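Hukell say the second album is finished. Again.

Clostumville doom trio Hukell have announced that their long-delayed second album, Divulent, will be out in November. Anyone who has followed the band will remember hearing much the same thing before, twice, with a different month attached each time.

The new statement, posted to the band's page this morning, says the record runs 60 minutes and has been mixed by Osvaldo Ferraro, who also worked on the debut. It does not say who is pressing it, whether there will be a CD, or why the track list printed on last winter's tour shirts no longer matches the one being promoted now. Two titles are gone and a three-part closing suite has become a single song.

Cattaneo, the small label putting it out, calls Divulent "the heaviest thing we have ever been involved with." Labels say that. The one song available so far, a 13-minute opener called "Salt Ledger," is slow and thick and well played, and it also sits on a single riff for a very long time. The drums sound better than they did on the debut. The vocals are buried so far down that it's hard to tell if there are lyrics.

Singer and guitarist Amirhossein Shokri blamed the wait on "getting the guitars right" and said the band scrapped a full set of recordings last year. "We had an album and we didn't like it," he said. "Now we have one we like." Asked if the earlier version would ever surface, he said no, then said maybe as a tape.

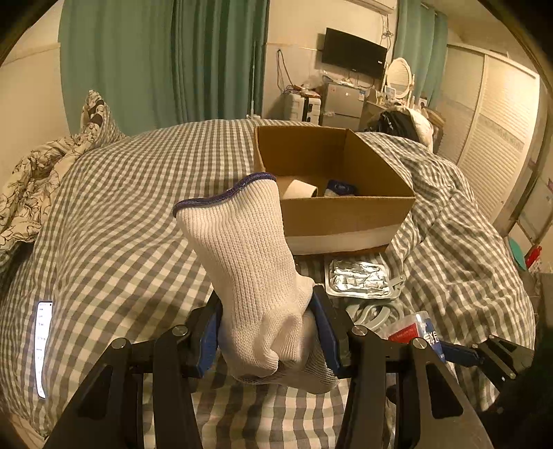 Pre-orders and shows

Pre-orders open at noon through Cattaneo's own store. There are two vinyl versions, black and a "smoke" variant that costs a good deal more and is described only as limited, with no pressing number given. Buyers who paid for the album the first time it was announced will have their orders carried over, according to the label. Several of them have been asking for refunds in the comments under the post, and as of this writing none had received an answer there.

Hukell will play 13 dates to support the release, starting with a hometown show in Clostumville. Support acts haven't been named. The band pulled out of most of their last run with a few days' notice, so it may be worth checking the venue's refund terms before booking a hotel – the label's page doesn't mention them.

A second song is promised "soon."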